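Zutberg日記
ホーム 記事一覧 道具 机まわり このブログについて
検索 キーワードを入力

机の上の黒い四角と、三つのキューブ

机の天板に黒いテープで四角を貼ってから、ひと月ほどたった。貼りっぱなしにするつもりはなかったのだが、はがす理由がないまま残っている。今回はその四角と、中に積んでいるキューブの話を書く。前回の引き出しの話の続きを待っていた人がいたら、それは次に回す。金具がまだ届いていない。

机は三年前にNollowという中古家具の店で買った。店は倉庫の二階にあり、エレベーターがないので、天板と脚を別々に運び下ろした。手伝ってくれたのはAlcides Bedoyaで、当時は近所に住んでいた。彼は天板の継ぎ目を指でなぞって、これは夏と冬で幅が変わるぞと言った。買ってから測ってみたが、私の定規ではよく分からなかった。

天板は幅の広い板を何枚か並べてつないだもので、木目は横に長く流れている。色は全体に明るい。届いたときはもう少し黄色っぽかった気もするが、比べる写真を残していないので確かではない。オイルは一度だけ塗った。3000円の缶を買って、半分も使わずに蓋が固まって開かなくなった。缶はまだ棚にある。今度開けるときは、ゴムの手袋をしてペンチでやってみる。

困っていたのは、明るい木の上だと物の位置が決まらないことだった。はさみも消しゴムも、置いた場所からいつの間にか動いている。自分で動かしているに決まっているのだが、元の場所に戻したつもりで、少しずつ手前に寄ってくる。夕方になると机の手前側だけが混んで、奥は空いている。

そこでテープを貼ることにした。最初は白いマスキングテープを使った。木と色が近すぎて、朝の光だと見えない。次に青いものを試して、これは見えたが、端がすぐに浮いた。三回目に買ったのが、つやのない黒いテープで、Varkenという画材店で900円した。テープとしては高いと思う。ただ、手で切れるのと、貼り直しても糊が残りにくいのは助かった。店の人には床用ですかと聞かれた。

四角の形に貼るのは思ったより面倒だった。四本を切って、一本ずつ置いていく。一本目は木目に合わせればまっすぐになる。二本目の角度は定規で見る。三本目まで来ると、最初の一本がわずかに傾いていたことが分かる。結局、二度はがして三度目で決めた。角は重ねて貼った。斜めに切って突き合わせる方法も試したが、私の手ではすき間が空く。重ねたところは爪が少し引っかかるが、慣れた。

貼る場所は、天板の真ん中あたりの、板の継ぎ目を避けたところにした。継ぎ目をまたいで貼ると、板が動いたときにテープにしわが寄ると聞いたことがある。誰に聞いたのかは思い出せない。継ぎ目の上に細かい粉がたまるのは前から気になっていて、拭くときに布の角を使っている。四角がそこにかかると拭きにくい、という都合もあった。 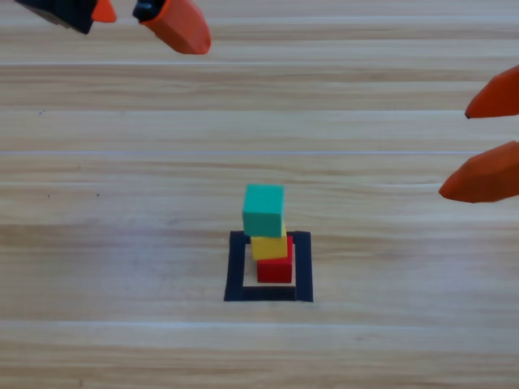
キューブを買ったのは、四角を貼ったあとだった。文鎮の代わりになる小さくて四角いものを探していて、駅の裏のTạという雑貨屋で8個入りの袋を見つけた。2000円だった。色は袋ごとに違うらしく、選ばずに手前の袋を取った。文鎮としては軽すぎて、紙の束には使えない。それで四角の中に置いて、そのうち積むようになった。積み方に決まりはないが、赤を下、黄色をその上、緑をいちばん上にすることが多い。きっちり重ねようとはしていないので、黄色は赤より左に出て、緑はさらに左へ寄っている。赤の上の面が右側に少し見えているのは、その分だけずれたということだ。いちばん下の赤も四角の右寄りにあり、左に木の地が残っている。全体を右に置いて左へ傾いていく積み方で、私が積むとだいたいこの形になる。

右利きだからかとも考えた。右手で上から置くと、指を抜くときに少し左へ押すのかもしれない。左手で積んでみたら、今度は手前にずれた。左右ではなく前後に出るとは思っていなかった。何度か続けてみたが、左手のほうは毎回違う方向に出るので、癖というより単に下手なのだと思う。

ずれたまま積めるのは三つまでで、四つ目は緑の上のどこに置いても落ち着かない。下から順にそろえれば五つまではいける。六つ目は一度だけ成功して、台所に水を止めに行っている間に崩れていた。一つは棚の下まで転がっていて、出すのに物差しを使った。棚の下には輪ゴムと、なくしたと思っていた鍵のタグもあった。

黒い枠の中に置くと、色はよく見える。木の上に直接置いたときは、黄色が天板の色に近くて目立たなかった。枠があると、そこだけ別の場所のように見えるのか、黄色も遠くから分かる。緑は青みのある緑で、昼と夜で印象が変わる。夜の電球の下では灰色に近くなる。赤はいつ見ても赤い。

Alcidesが日曜に寄ったとき、机を見て、この四角は何かと聞かれた。物を置く場所だと答えたら、机は全部物を置く場所だろうと言われた。その通りなので、話はそこで終わった。彼はそのあとコーヒーを飲みながら三つ積んで、私よりまっすぐに積んだ。私は崩さずに翌朝まで置いておいた。

しばらく使ってみて、四角の効き目があるのは、置くものを決めた場合だけだと分かった。最初は、よく使うものを何でもここに戻すつもりでいた。そうすると三日で消しゴムと鉛筆削りと切手が入り、四角の外とあまり変わらなくなった。今はキューブだけにしている。ほかの物は四角の外に置く。キューブだけの場所が机にあっても仕事は早くならないが、真ん中が空いているので、紙を広げるときにまずキューブをどける。どけた時点で、これから広い作業をするのだと頭が切り替わる。終わったらまた戻す。戻すときに机の上を一度見ることになるので、ついでにはさみや消しゴムも片付く。

掃除のことも書いておく。テープの内側は拭く回数が減った。枠の縁にほこりがたまりやすく、とくに下側の、手前の一本がひどい。袖が当たるせいだと思う。はじめは乾いた布でこすっていたが、糊の端にほこりが付いて灰色の線になった。今は固く絞った布で、枠に沿って一方向に拭いている。往復させると端が起きる。起きたところは指の腹で押さえておけば、次の日には付いている。

天板への影響はまだ分からない。窓が近いので、テープの下だけ色が変わらずに残る可能性はある。試しに左の一本の端を少しはがして見たが、私の目には差がなかった。ひと月では短いのかもしれない。冬になったら全部はがして、一度オイルを塗り直すつもりでいる。そのときに跡が出ていたら、また同じ場所に貼って隠す。出ていなければ、少し奥に移したい。今の位置は、ノートを開くと下の角にかかる。 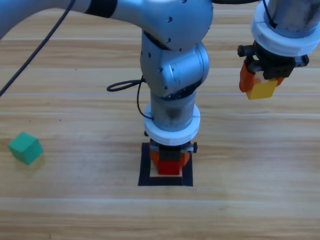

奥に移す場合に迷うのが大きさで、今の四角はキューブ一つに対して余裕がある。中に一つ置くと、まわりに木の地が見える。もう少し詰めてもいいのだが、ぴったりにすると、入れるときに縁のテープに触る。触るとそこから浮く。一つ入れて指が入るくらいの余裕、というのが今のところの目安になっている。数字にしておけばよいのに測っていない。次に貼るときに困るので、はがす前に紙を当てて写しておく。

テープの幅も考え直している。今のものは線としては太い。遠くから見えるのはよいが、机に座って見ると、中の木よりも枠のほうが先に目に入る。Varkenには半分の幅のものもあった。値段が同じだったので太いほうを選んだのだが、そういう選び方をするものではなかった。ただ、細いテープは曲がりやすいと思う。一本目でまっすぐ貼れる自信がない。

もう一つ四角を増やす案もある。二つあれば、片方からもう片方へキューブを移して遊べる。遊べると書いたが、実際には電話の間に手を動かすのに使いたい。長い電話のときは、今もキューブを崩して積み直している。下ろして、また同じ順で上げる。赤を持ち上げるときだけ、木に当たる音がする。上の二つはキューブ同士なので、音が少し低い。相手に聞こえていたら悪いので、途中からタオルを敷いたこともある。タオルの上では二つ目から傾いた。

残りのキューブは袋に入れたまま引き出しにある。全部出すと四角に入りきらないし、色が増えると順番を考えてしまう。三つだと、考えなくても手が動く。たまに黄色と緑を入れ替えてみるが、一日くらいで元に戻している。

同じことをしようという人がいたら、テープは先に机の裏で試したほうがいい。私はいきなり表に貼って、青いテープの糊を取るのに半日かかった。取るときは台所の油を少しだけ布に付けて、そのあと石けん水で拭いた。木によっては染みになるかもしれないので、これもまず裏でやってほしい。うちの机の裏には、そのときの丸い跡が一つある。

引き出しの金具は今週中に届くことになっている。届いたら机の上を全部空けて、天板を外さずに付けられるかどうかを見る。キューブは一度袋に戻す。

コメント欄は閉じています
お問い合わせ | © Zutberg日記 | ページの先頭へ戻る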